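4.2 What the members told us about fees

I went into the interviews thinking the fee question would be the boring bit. I'd put it near the end, after the parts about festivals and the newsletter, and I expected people to shrug. They didn't! Almost everyone at the Luscombe Arts Association wanted to talk about who pays, who doesn't, and what counts as belonging (one interview ran past 9 in the evening on this alone).

The association has 42 paying members, and most of them are small groups: a choir, two theater companies, a print shop, a primary school. Then there's the mailing list, which had 900 names on it when I was given a copy in September. Kwok-wai Wu, who set up the list, calls everyone on it a member. Sabine Haberkorn doesn't, and she was pretty firm with me about it. "If you can't vote, you're a reader," she said.
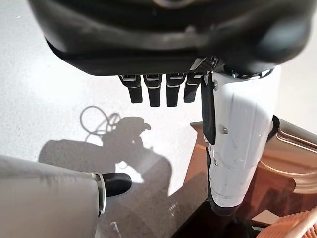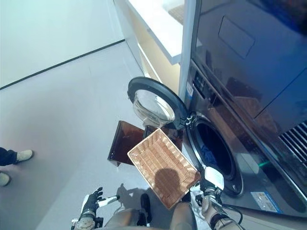
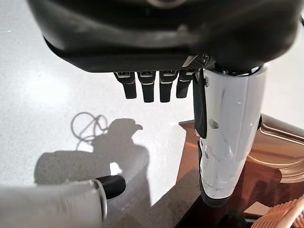
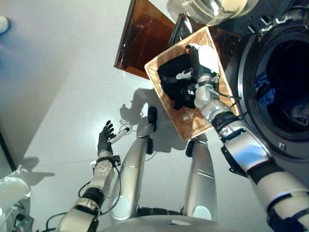
Figure 3. The open washing machine is in the second and fourth views; the black fingers are in the first and third.

I kept running into this split, so I went back to the minutes to see where it started. As far as I can tell, it goes back to the Sperling Street mural, when the group needed to show broad local support to get a grant and began counting anyone who'd signed up for news. The wording in the application was "members and friends." By the next annual report the friends had dropped out of the sentence and the bigger number had stayed in.

Ute Kuhlmann remembered that report well, and she laughed when I read it back to her. Her theater company had stopped paying by then but still used the rehearsal room, still came to meetings, and still got asked to bring chairs. She felt like a member. On paper she wasn't one, and she only found out when she tried to second a motion.

I'd planned to sort people into two groups for the analysis, payers and non-payers, and after talking to Ute I gave that up. What I use in the rest of this paper is a looser scale based on what people did over the year: came to a meeting, used a space, helped at an event, voted. Fees are one item on it. It's messier to work with (my first coding sheet had to be thrown out), but it fits the interviews a lot better, and it puts Ute's company right up near the top, next to the choir.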